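August, bench notes, Stestilthorpe room - desk check

Started 6 am-ish, before the others. Job today is the honey colored desk, ticket 658 on the Tagle list. Want it sorted before the Plaretix people need the room. Complaint was the pull-out under the top sticks halfway. Waxed the left runner, right one next. Ring pull on the cabinet door is fine, leave it alone.
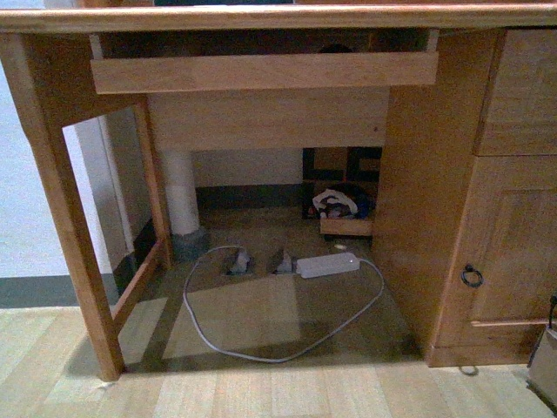

Runner screws are 14 mm, not the ones in the Wovholm bag, so somebody swapped them at some point. Reused the old ones. Laptop can stay on top while I work, just dont lean on the front edge, the varnish marks easy. Cable should go thru the white grommet at the back and not over the side. 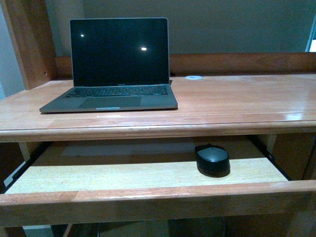
Blagoje Leka thinks the wax wont last and wants new metal slides put in, says he did the same on his own desk and never touched it again. Maybe. Not drilling this one untill I have a price.

Power adapter needs to come up off the floor too, feet catch it. Two clips under the top would do.
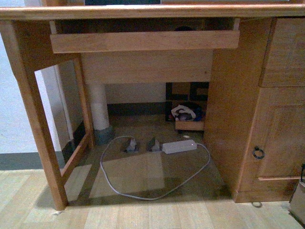 Clips are in the blue tin - check size first. Grit 2000 for the rough spot on the lip, light hand. Right runner after lunch.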